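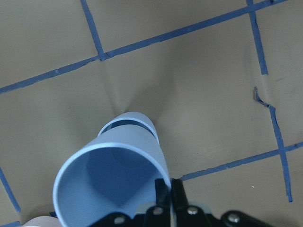 Have you ever tried to pick up a cup with oven mitts on? It's hard! You can't feel the edge, you squeeze too much, and the cup scoots away from you. That's a bit what life is like for a robot hand, and it's why I've spent most of June playing with a kit called the Pirnetti.

The Pirnetti is a robot arm that sits on a table. It comes in a box with 298 parts (yes, I dropped some, and yes, one went under the fridge). Kids from age 10 can build it with a grown-up. My neighbor Refilwe Masilela built hers with me, and it took us two long afternoons and a lot of crackers.

So how does it grab things?

Hold up your pointer finger and your thumb. Pinch them together, then open them. Now you've got a gripper! Robot people use that word for a robot's hand. Lots of grippers have just two fingers, flat and stiff, and no thumb at all. Inside the arm are motors, and little metal bars called linkages carry the push from a motor out to the fingers. When the motor turns one way, the fingers close. When it turns the other way, they open.

Your own fingers are soft and can feel things. Robot fingers often can't feel much, so the robot needs to look instead. A small camera near its wrist sees what the hand sees. Imagine having an eye on the back of your hand! You'd be amazing at finding socks under the bed.

Why cups?

Cups are sneaky. Slide one cup inside another and they make a stack, and to a camera a stack can look like one long, funny-shaped cup. Where does the first one end? Which rim should the fingers go to? You know right away, because you've seen a zillion cups. The robot has to work it out from shapes and shadows. When cups are lying on their sides it's even trickier, because round things love to roll.

In my photo there are two light blue cups, one tucked into the other, and a black finger is right up against the edge of the front one. That rim is a good place to aim for. It's thin, so one finger can go inside the cup and one outside, and then... pinch!

What's the blue tape for?

I love this part. Strips of painter's tape make lines on a table, and lines are super handy. You can use them like streets on a map: "Start the cups over here, put them down over there." If you want to give the robot the same puzzle again, you set things back by the lines. Mine are wobbly and cross a torn spot in one place, and the sheet under them has a big wrinkle. Perfect tables are boring anyway.

Is the kit any good?

Mostly, yes! The booklet is clear and the pictures are big. The screws are small, though, so build over a tray. I gave it 7 stars out of 10. It lost points for the power cord, which is way too short, and for the beep it makes when you switch it on. My friend Toàn Tôn says it sounds like an angry duck.

Try this at home (no robot needed)

Get two plastic cups and two wooden spoons. Lay the cups on their sides, one inside the other. Using only the spoons as fingers, lift them up and stand them on the table. Then try it with one eye closed. Write down what went wrong each time, and have another go!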